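Staff meeting, Hadgu packing floor, Dorkmont site
27 March 2018
Minutes (mine again, so blame me for the spelling)

We started 11 minutes behind because the early crew was still finishing the Parmont order, and I wasn't going to begin without them when most of this was about them anyway.

1. Last minutes
Read and accepted. One fix: I wrote that the break room would get a second microwave. What was said is that somebody would ask. Somebody has now asked.

2. Traro and the sorting work
This took up most of the hour! Management went over the plan for Traro, the two-arm robot we're trying out on small-item sorting and table clearing. If the trial holds up, it goes onto the kit line in September, on the day shift only. Night shift stays as it is, and I was asked to write that down clearly, so there it is.

The big question was jobs. We were told no positions are being cut and that the 2 people now on hand sorting will move to setup and checking, same pay grade. A few of us wanted that on paper and not only said in a meeting. Agreed: a letter to everyone on the floor before the next meeting.

Then we got into what checking means, and I have to say I had the same worry as the folks at the back - standing next to a machine all day waiting for it to drop something sounds worse than sorting. My wrists would be glad of the change, my head not so much. The idea of swapping every two hours got a lot of nods. We'll try it and talk about it again.

3. Training
Everybody who works within reach of the arms does the safety session first, no exceptions, and it's paid time. There's a sign-up sheet by the time clock. Somebody asked if people who don't want to work with Traro can say so, and yes, they can, with no mark against them. (I asked for that to be repeated and it was.)

4. Numbers
The Parmont order was 1311 kits, all packed by hand. For the trial, the first goal is 200 kits, and those get checked by a person before they leave. We asked that the robot's pace not be used to set ours. Management said they hadn't planned on it, but couldn't promise anything past the trial, and there was some grumbling, mine included. It stays on the list for next time.

5. Anything else
The loading door still sticks. Gloves in small are on order. Whoever has the good tape gun, please bring it back, I really do miss it.

To do before we meet again: letter about jobs (management), two-hour swap schedule (shift leads), and me typing this up and pinning it by the lockers. 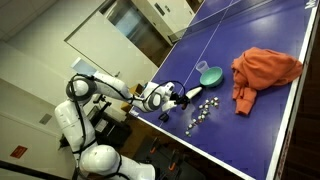

Oh, and the sign-up sheet has room for more names on the second page, so turn it over before you decide it's full. If you have something for the next agenda, leave me a note in the minutes folder or just catch me at break - I'm usually at the table by the vending machine.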